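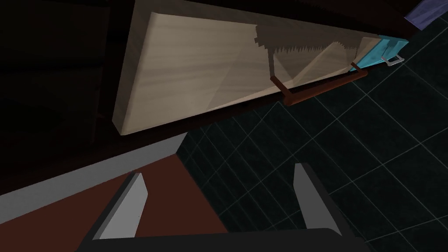
A hand saw resting on a pale board. Look for the streaks in the wood!

Why Does Wood Have Stripes?

Run your finger along a wooden table or a wooden spoon and you'll probably spot lines. Some are wavy, some are straight, and some swirl around a dark spot like water going around a rock. We call that pattern the grain, and I've been a bit crazy about it ever since I was small and used to find faces in my bedroom door. (There was an owl. I still think about that owl.)

So where do the lines come from? They come from the tree growing up! A tree gets taller at the tips of its branches, but it also gets fatter, by adding a new layer of wood just under the bark. In places with warm summers and cold winters, it usually adds one layer every year. In spring the tree is in a hurry and makes wood that is often paler and softer. Later in the summer it slows down and makes wood that is darker and harder. Then it rests all winter, and in spring it starts over.

Cut straight across the trunk and you see those layers as rings. There's a big old stump in the park in Kiltmont that I counted last January with a pin and a very cold nose. I got 106 rings! The outside ring is the newest one, and the tiny one in the middle is from when the tree was a skinny little thing you could have snapped with your fingers.

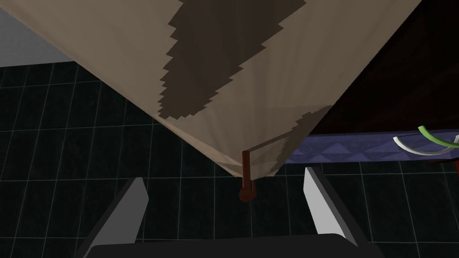
A reader in Denness wrote to ask me, if trees make rings, why does my desk have long lines and no circles? What a good question. I had to go and get a carrot to answer it, and you can do the same.

Ask a grown-up to cut a carrot across the middle. You get a circle with another circle inside it, a lot like a stump. Now ask them to cut the other piece the long way, from the top to the pointy end. The same carrot gives you long stripes! Wood works like that too. Most boards are sawed the long way out of the trunk, so the layers show up as lines. If the saw goes through the layers at a slant, you get

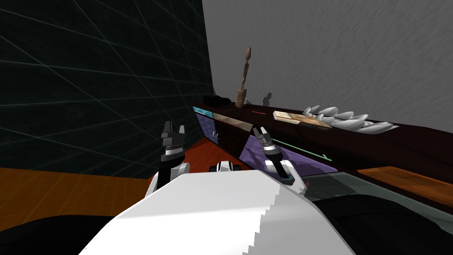

those lovely pointy arches that look like mountains stacked inside each other, and they're my favorite kind.

And what about the dark round spots? Those are knots. A knot is the place where a branch was joined to the trunk. The trunk kept getting fatter and wrapped its new layers around the bottom of the branch, and that's why the lines bend around it.

Grain is useful to know about if you like making things. Wood is full of tiny tubes and threads, mostly running up and down the trunk, so it splits easily along the lines and puts up a fight if you go across them. Try pulling apart a stick of string cheese and you'll feel what I mean. Longways it peels, sideways it doesn't want to.

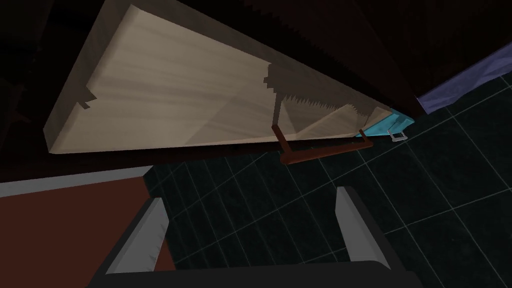

Streaky grain running along a light panel, with a dark reddish-brown handle below.

Now go on a grain hunt at home. Put a sheet of thin paper on some bare, bumpy wood and rub it gently with the side of a crayon until the lines come up. And if you find an owl, please write and tell me!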